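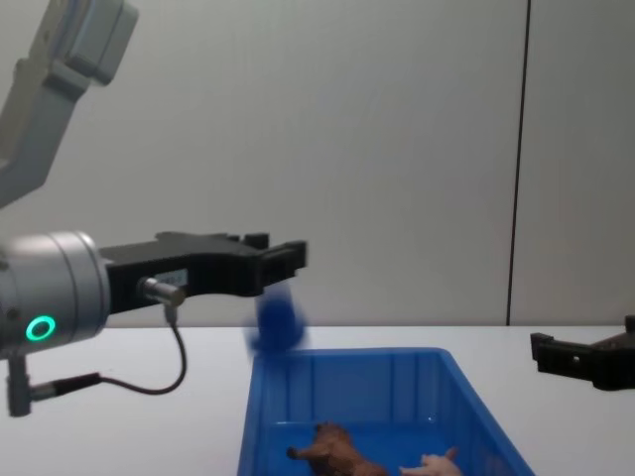 首页 > 走进我们 > 关于 Tullidico
栏目：学校概况

Tullidico 语言工作室，做小语种的。爱沙尼亚语、拉脱维亚语为主，立陶宛语隔一期开一次。不教英语，也不代办留学，来问的人多，先说一声。

最早是 Priit Paulauskas 在家里带学生，一张饭桌，一本复印的教材。后来学生坐不下了，租了现在这层。教室三间，名字都是学员投票定的：Skenel、Zariņš、Trelico。别问什么意思，投票那天大家都饿了。

现在每期招70人，分初级、中级、会话。初级班一期60课时，晚上七点开始，迟到请走后门，前面那扇门响得厉害。会话班人少，不用课本，聊什么当天定。上一期聊了很多腌黄瓜和桑拿，还有怎么跟房东吵架。

教材自己编。Merike Bite 负责爱沙尼亚语部分，十四个格拆开讲，不一次全倒给你。拉脱维亚语那本还在改，第三单元的录音要重录，五月之前应该能好。旧版讲义可以继续用，页码对不上的地方老师上课会说。

图书角有500册书，童话、菜谱、旧杂志居多，语法书反而少。学员可借，一次两本，超期不罚款，但是请还。词典不外借，以经丢过一本了。

常被问到的：
零基础可以。
中途插班要先聊20分钟，看看放哪个班合适。
线上课暂时没有，试过一期，效果一般，Priit 不太想再做。
发票可以开，抬头提前发给前台。
学费见报名页，老学员续班有优惠，报名得时候说一下就行。

老师不多，都是长期带课的，换老师会提前通知。想旁听先写信约时间，直接来也行，不保证有座位。冬天暖气足，穿少点。

茶水自取，杯子自己洗。

最后更新：五月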